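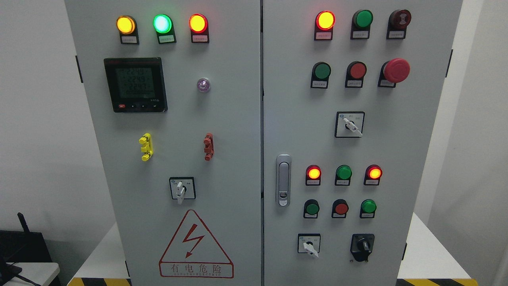 I've been trying to learn to bake bread at home since November, and I have opinions now. Mostly they're about labels. I bought a used oven from a restaurant supply place out in Manuldale (a two hour drive each way, bring snacks) and it came with a knob that has no numbers left on it, a switch that does something, and one tiny lamp that comes on when it feels like it. No manual. Compare that with a proper control cabinet, where you get an amber light, a green light and a red-orange one in a row, and every one of them has its own little white plate underneath. I want that on my oven. I want a little white plate that says "preheated" and another that says "you forgot the salt again."

So what I did was buy an oven thermometer, the cheap dangly kind, and spend a whole Thursday evening moving it from shelf to shelf like a crazy person. My oven runs hot at the back and sulks near the door. Once I knew that, my loaves got so much better I was kind of mad about all the flour I'd wasted before. If you're starting out, get the thermometer first. Get it before the fancy basket, before the razor thing for slashing the top, before the cast iron pot that weighs as much as a toddler.

Flour next. I started with whatever was on sale and got bricks. Then I tried the bread flour from Cernance, which is the little co-op near my old apartment, and wow, okay, the dough stretched! I could pull a piece thin enough to see the kitchen light through it. I still mix in some of the cheap stuff when the good bag runs low and I haven't noticed any tragedy.

My starter is called Venter, after a name I saw on the side of a truck the day I mixed it up. It lives in a jam jar on top of the fridge and smells like green apples most days and like nail polish remover when I neglect it. I went to my sister's for the weekend and came back to a gray puddle on top. I poured that off, fed it 2 times, and by the next night it was climbing out of the jar again. Tough little guy.

People ask how wet the dough should be and I never know what to say. Wetter than you think — but if it's running off the counter, you went too far, and I've been there, scraping it off the cabinet door with a credit card. I keep a notebook now. Page one just says "LESS WATER" with three underlines. Page two says "more water."

The loaf I make most is a plain one with a handful of oats and a spoon of honey. It's nothing special to look at. I've tried the seeded rye recipe from the Clilel baking booklet twice and both times the middle came out gummy, so if anyone has made that one work, please leave a comment and tell me how long you let it cool, because I have a feeling I'm cutting it too early. I always cut it too early. It smells so good!

Next up is bagels. I already bought the malt syrup, and the lid is already stuck.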